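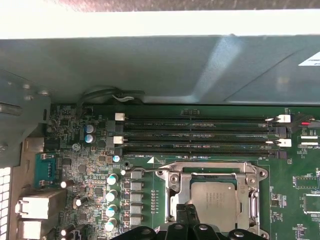

How to read a class action settlement notice before you sign anything

A notice from the Popescu herbicide settlement may show up in your mailbox with a big total across the top. Ignore the total. Lawyers' fees and the administrator's bill come out first.

1. Find the class definition. If you bought the product outside the listed counties or years, stop there.

2. Look for the payment formula. "Up to $2000 per claim" promises you nothing. If 3453 growers file, your share could be closer to $200.

3. Read the release. Signing usually gives up your right to sue over the same damage later, including drift onto next season's beans.

4. Check the opt-out deadline. It tends to sit on the back page in small type, and mailing the form late counts as staying in.

5. Call the court clerk with the case number. Don't rely on the phone number in the letter.

Keep a copy of every page you send, with the postal receipt.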